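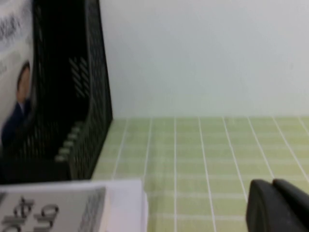
How to Compare Two Grippers on a Book-Filing Task

Posted 2 May 2019

If you have ever tried to pick between two grippers by reading spec sheets, you know how little that tells you. Stroke, payload, grip force — fine, but will the thing take hold of a paperback that is wedged between other paperbacks? I wanted to find out, so I set up the simplest desk job I could think of: books and papers in a file organizer, one arm, a wrist camera, and two sets of fingers to swap. It was a lot of fun, and you can copy the whole setup on a desk at home.

What you need

A small arm with a quick-change wrist. Mine runs on a Brornitz controller, but anything that lets you save and replay poses will do.
Two grippers to compare. I used the Holletti parallel gripper with its stock fingers, and a set of thinner Jitpraphai fingers on the same body.
A wrist camera that can see at least one fingertip.
A black plastic file organizer with slots or mesh in the sides.
A mix of books, plus some loose paper. Thick, thin, glossy, dull — the more mixed the better.
A light-colored surface with a printed grid.

Step 1. Lay out the grid

Please don't skip the grid! I ran my first tests on a bare desk back in December and had no idea how far the organizer was sliding whenever a finger bumped it. With squares under it you can look at the base before and after each run and see the shift right away. Tape down the corners, push the organizer up against a wall, and write down which grid lines its base sits on.

Step 2. Aim the wrist camera

Tilt the camera until the gripper shows up in a bottom corner of the view and the rest is left for the job. It feels wrong to give up that corner, but you want the fingers in there. When a grab goes bad, the question is nearly always "where was the fingertip?" and you'd like to be able to answer it.

Set the exposure by hand. Black plastic next to a white wall is rough on auto exposure, and mine kept hunting every time the arm moved closer. I fixed it at 4000 microseconds and turned up the room lights until the book spines looked okay. Fine print will still blur at this range. Big lettering on a cover is what you can count on, so if your software needs to tell the books apart, choose a few with large titles.

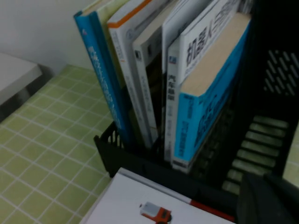
A tightly packed row from the wrist camera, with the gripper at lower right. The big characters 机器人 ("robot") stay readable on the white book.

Yes, I put a robot book in the robot test. I couldn't resist.

Step 3. Pack the row

Start with the row loose, then make it tight. A loose row is easy for nearly any gripper (you can be off by a finger width and still come away with a book), so use it only to check your poses. The tight row is the real test. The fingers have to find a gap or make one, and that's where finger thickness starts to matter a great deal.

Let the books lean a little, too. Real shelves lean. If your approach pose assumes every spine stands straight up, you'll find out fast.

Step 4. Add the awkward stuff

Books are stiff and forgiving. Paper is neither, so add a single sheet or a thin folder to the row and let it stand up above the rest. Then put something dark in there, such as a book with a dark photo on the cover, and watch what your edge detection makes of it beside a black divider.

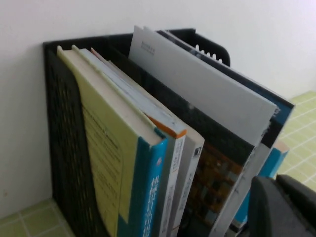 Step 5. Run the same moves with both grippers

Save one approach, one close, one lift and one return for each item, and play back exactly those with each set of fingers. I did 27 grabs per set. Rest the arm for a minute between grabs if your servos get warm, and put the row back by hand every time, following the same list.

For each grab, note:

Did the fingers reach the item without pushing its neighbor?
Did it come up straight?
Did the organizer move on the grid?
Would you let this gripper do it again without watching?

That last one sounds silly, but it was the most useful column on my sheet.

Step 6. Check the side approach

A top-down grab is the obvious choice, and for a while it was the only one I tried. Then I brought the wrist in lower, toward the end of the page block, and wow, what a difference. A page block is a nice wide target, and a pale one stands out well against black plastic. Watch the lip of the organizer, though. A chunky finger needs more room there than you'd guess, and the curved rim is easy to catch on the way out. Add a waypoint so the finger backs straight off before it lifts.

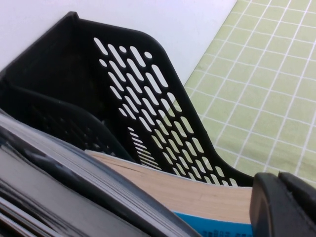
Erkeslow wrote in after reading a draft that thin fingers had looked better on the same kind of test until the pads wore smooth, and that both sets should be run again with fresh pads before picking a winner. Good point, and I've added a pad check to my own list.

What I ended up with

The Jitpraphai fingers went into the tight row far more cleanly. The stock Holletti fingers held thick books with less twist, and I trusted them more on the lift. For a mixed row I'd start with the thin set and slow down the lift. If your shelf is all heavy textbooks, stay with the stock ones and save yourself the swap.

Next up is the same routine with a softer pad material, and I'm itching to see what it does with that single sheet of paper. If you run this on a different arm, send me your sheet — especially the last column!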